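The Year the Drums Went Uphill

The parade in Fistov has always gone downhill, and I mean that in the plain sense of the road. It starts by the old waterworks, wanders past the bakery and the shoe mender's, and lets itself roll down to the harbour, where there is soup. My grandmother used to say that any fool could march in Fistov, because once you had started you had only to keep your feet moving and the town would do the rest.

So you can imagine the feeling in our kitchen when my aunt came in one evening in May, put her hat on top of the bread bin, and told us that this year the drums would be going up.

"Up where?" said my mother.

"Up," said my aunt. "From the harbour to the waterworks. They're mending the sea wall and there's no room for the soup."
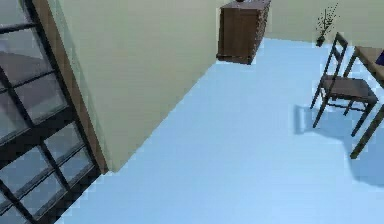
My mother sat down. She had carried the big drum for the Tabrizi Street band for 17 years, and her father had carried it before her, and in all that time neither of them had given a thought to the slope except to be grateful for it. It was a very large drum. It had been bought from a circus that wintered in Zutness, or won from them at cards, depending on which of my uncles you asked and how late in the evening it was, and it still had a patch of gold stars on one side where the paint had held.

"We shall need to practise," she said at last, and my aunt, who played the cornet and had been hoping for exactly this, took her hat off the bread bin again and went to tell the others.

We practised all that summer. There were 13 of us in the band, counting my cousin with the triangle, and every evening after supper we gathered at the bottom of Tabrizi Street and set off for the top. The first night we got as far as the chapel before the trombones had to lean on the railings. The second night it rained and we got as far as the chapel again, but faster. People came out on their steps to watch, with their cups of tea, and called out advice about breathing (my aunt had some advice for them in return, which I was told not to repeat).

I was eleven, and my job was the banner. It was blue with a white fish on it, and I had the left-hand pole. Going downhill a banner looks after itself, but going up it, with the wind off the water behind you, it fills like a sail and tries to take you to the waterworks by yourself. I rather liked that. I used to lean back against it and let it pull, and I never told my mother, who was puffing along behind me, that I was getting a free ride.

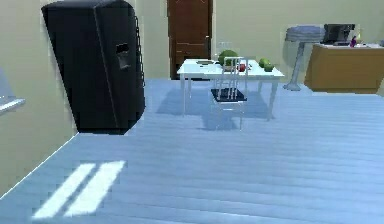 When the day came the whole harbour was packed. The paper from Wekex said afterwards that 2,678 people had turned out, and my uncles argued for years over how they had arrived at the eight. The fishermen's band went first, then the schoolchildren dressed as herrings, then the stilt walkers, who had been very quiet all week. Then it was us. My mother settled the strap across her shoulders, looked up that long grey street with the flags strung over it, and gave the drum one great thump, and off we went.

I don't remember much about the tune. I remember the chapel going by, and the railings, and not one trombone so much as glancing at them. I remember the baker handing out rolls from a tray as we passed, and my aunt playing with one tucked under her arm for later. Near the top, where it is steepest, my mother's beat began to drag, only a little, and the people on the pavement must have heard it too, for they started to clap it back to her, slow and steady, first on one side of the road and then on the other, all the way to the last bend.

At the waterworks there were 300 bowls set out on trestles, and the soup had got there before us on the back of a milk cart. My mother put the drum down in the grass and sat on the edge of the horse trough with her boots off.

"Well," she said, when she had breath to say it. "I suppose they'll want it back the other way next year."

My aunt passed her half the roll.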